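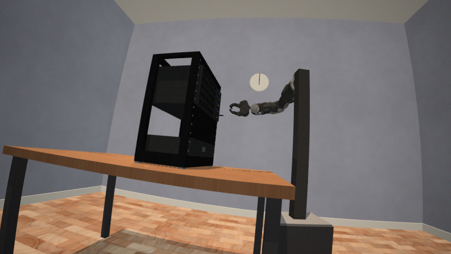
회사 소개

안녕하세요, Cekel입니다! 로봇 설비를 사려는 회사 옆에 앉아서 예산표를 같이 짜 드리는 일을 해요. 로봇을 만들지도 않고 팔지도 않습니다. 그래서 처음 오시는 분들이 꼭 물어보세요. "그럼 뭘 파시는 거예요?" 음, 굳이 말하자면 계획서를 팝니다. 무엇을 언제 사고, 무엇은 내년으로 미루고, 무엇은 빌려 써도 되는지 적힌 문서요.

저는 원래 전산실 설비 구매 담당이었어요. 서버랙이며 전원 장치며 케이블이며, 견적서에 파묻혀 살았죠. 그러다 회사에서 랙 작업을 로봇팔로 해 보자는 얘기가 나왔는데, 팔 가격만 품의서에 올렸다가 제대로 혼이 났습니다. 기둥, 받침대, 그리퍼, 안전 설비, 설치비, 교육비가 줄줄이 따라오더라고요(그 품의서는 아직도 서랍에 있어요). 그때 같이 고생한 동료와 둘이서 차린 회사가 Cekel입니다.

어떤 일을 하나요

크게 보면 두 가지예요. 하나는 구매 전 계획, 다른 하나는 구매 후 예산 점검입니다.

구매 전 계획은 현장 얘기부터 듣고 시작합니다. 어떤 작업을 맡기고 싶은지, 그 작업을 지금은 누가 하루에 얼마나 하는지, 자리는 얼마나 낼 수 있는지. 그다음에 시뮬레이션으로 배치를 잡아 보고, 거기서 나온 구성을 그대로 견적 요청서로 옮깁니다. 공급사마다 견적 양식이 제각각이라 저희 양식으로 다시 맞추는 데 시간이 제일 많이 들어요. 재미는 없는데 이걸 해 놓으면 비교가 정말 쉬워집니다!

구매 후 점검은 소모품, 유지보수 계약, 예비 부품 쪽이에요. 첫해 예산에는 넉넉히 넣어 놓고 이듬해에 싹 빠지는 항목들이 있거든요. 저희가 그 목록을 들고 찾아갑니다.

Suritz 프로젝트

요즘 제일 공들이는 건 Suritz예요. 서버랙 앞에서 로봇팔이 할 수 있는 일을 정리하고, 거기에 필요한 설비 예산을 단계별로 나누는 프로젝트입니다. 고객사는 Trindade이고, 배치 검토용 시뮬레이션은 Flendard와 함께 보고 있어요. 1단계 예산은 2,145만 원, 그중 900만 원이 거치 구조물과 그리퍼 몫입니다. 처음 이 숫자를 보여 드렸을 때 회의실이 좀 조용했어요. 팔보다 주변 것들 얘기가 더 길었으니까요.
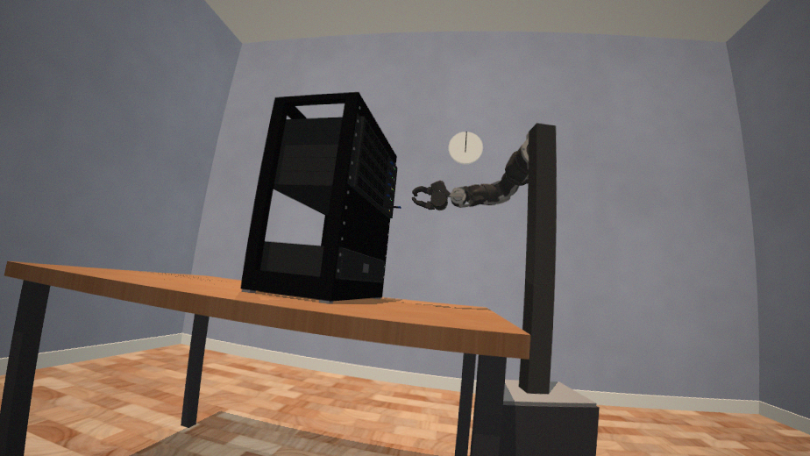
예산을 짤 때 저는 늘 "팔이 어디에 서 있느냐"부터 따집니다. 바닥에 세울지, 벽에 달지, 이동식 대차에 올릴지에 따라 공사비가 완전히 달라지고, 나중에 옮길 때 드는 돈도 달라져요. Trindade와 검토할 때도 제일 오래 붙잡고 있던 게 이 부분이었습니다. 네모난 기둥이 상자 모양 받침대 위에 서 있고 거기서 팔이 랙 쪽으로 뻗어 나오는 구성이면, 견적서에는 기둥과 받침대를 각각 한 줄씩 따로 적어 달라고 부탁드려요. '본체 일체'라고 뭉뚱그려 오면 다른 업체와 비교할 길이 없습니다. 그리퍼도 마찬가지예요. 손가락 두 개짜리라도 랙 앞면에 튀어나온 작은 플러그 같은 걸 상대해야 한다면, 손가락 교체 비용까지 따로 받아 두시는 게 좋아요.

Suritz 2단계 예산안은 9월에 확정할 예정이에요. 여기에는 예비 그리퍼와 교육비가 들어가고, 비전 장비는 아직 살지 빌릴지 고민 중입니다. 저는 빌리자는 쪽이고 동료는 사자는 쪽이라 점심때마다 토론이 벌어져요 ㅎㅎ

이런 분들과 잘 맞아요

자동화를 해 보고 싶은데 품의서 첫 줄부터 막히는 분, 견적은 잔뜩 받아 놨는데 뭘 봐야 할지 모르겠는 분이요. 이미 설비를 들여놓고 유지비 때문에 머리가 아픈 분도 환영합니다. 반대로 업체를 이미 정해 놓고 근거 서류만 필요하신 경우는 정중히 사양하고 있어요. 해 봤는데 서로 힘들더라고요.

첫 상담은 무료입니다. 오실 때 작업 공간 도면이 있으면 가져와 주시고, 없으면 줄자로 잰 메모나 손그림도 괜찮아요. 받아 둔 견적서가 있으면 항목이 빠져 있더라도 그대로 들고 오세요. 빠진 걸 찾는 게 저희 일이니까요!

상담 신청은 문의 페이지에 남겨 주시면 되고, 답장은 제가 직접 씁니다.

소개 글 수정: 2025년 5월 1일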